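Kitchen shelf swap, round two

Quick one as the printer wants this by tonight. The shelf swap at Plirnari House is back on, September 7, 2019, hall kitchen, doors when Salamatu Ojo gets there with the key. Bring plastic stuff you don't use any more. Bowls, plates, trays, tubs with lids (WITH lids please, we had so many orphans in February). No glass this time, no knives.

Already on the list: a pale yellow plate, a blue tray with rounded corners, good for carrying cups out to the yard. Also two bowls, one yellowish, one white, both plastic with rings molded inside. 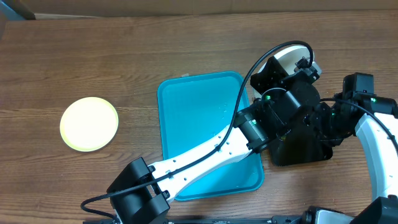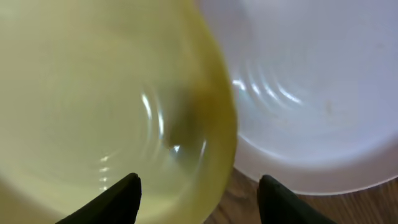 What to do with your things

Wash them first. Put a bit of tape with your name underneath if you want leftovers back, otherwise they go to the Ogbonna Street pantry. Limit is two bags per household, sorry, the cupboard is only so big.

Adesuwa Onyeka is taking names for tables, call the office and ask for extension 72. She'd like to know by noon the day before if your bringing anything large. Stacking bowls get snapped up fast so come early for those. Coffee on, cake if somebody bakes one. Parking round the back, the front gate sticks agian.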